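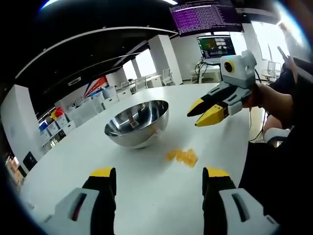 Windero Opens Gakow Bathhouse to Walk-In Massage, Concedes That People Have Backs on Weekends Too

CARROLL, Sunday, November 14, 2021 - Windero, the massage and warm-water therapy practice, said today that its Gakow location will take walk-in clients seven days a week. The change ends a booking system that asked people to predict, up to six weeks ahead, when their necks would hurt.

Walk-in sessions come in two lengths, half an hour and an hour, and can be taken on a dry table or in the heated pool. Clients fill out a short health form at the front desk. It used to run to four pages and included a question about favorite seasons, which the practice has now retired after learning that none of the therapists had ever read the answers.

"We spent years telling people to relax and then put them on a waiting list," said Baptiste Guillot, founder of Windero. "I was on the list myself for a while. My shoulders were not impressed."

The practice gave almost 3,000 treatments in its last business year, 1,337 of them in the pool. Guillot credits the pool's popularity to the skill of his staff. His staff credit the water.

The Gakow building has also been given quieter doors, a second changing room and a music policy. Pan flute has been withdrawn from all treatment rooms following comments from clients, several of them in capital letters. Silence is available at no extra charge and is expected to be the most requested track. 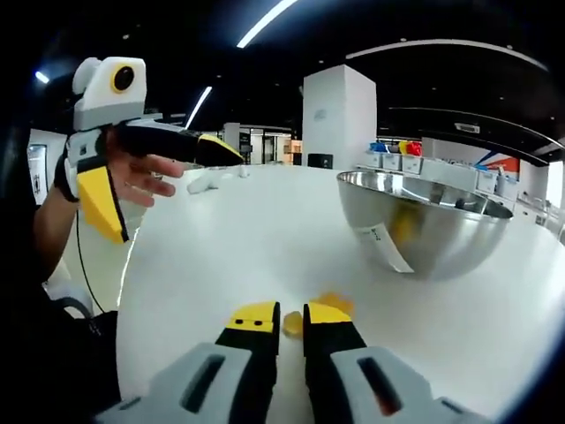
What Walk-In Clients Should Know

Doors open at 8 a.m. and the last session starts at 6:30 p.m. Clients who are pregnant, recovering from surgery or under a doctor's care for a heart or skin condition are asked to call first, as some treatments may not suit them. Swimwear is required in the pool. Towels are provided, and the practice would like them back.

Existing appointments will be honored. Gift cards bought for the old "Signature Journey" may be used for any hour-long session, including the one that is exactly the same and is now called "Massage."

A second walk-in site, in Ivitz, is planned for February. Windero describes the work there as on schedule, though it declined to say which schedule.

About Windero

Windero offers massage, pool therapy and stretching sessions in Gakow. It has its main office in Carroll, where the chairs are terrible.

Media Contact

Baptiste Guillot, Windero, Carroll. Calls are returned between clients.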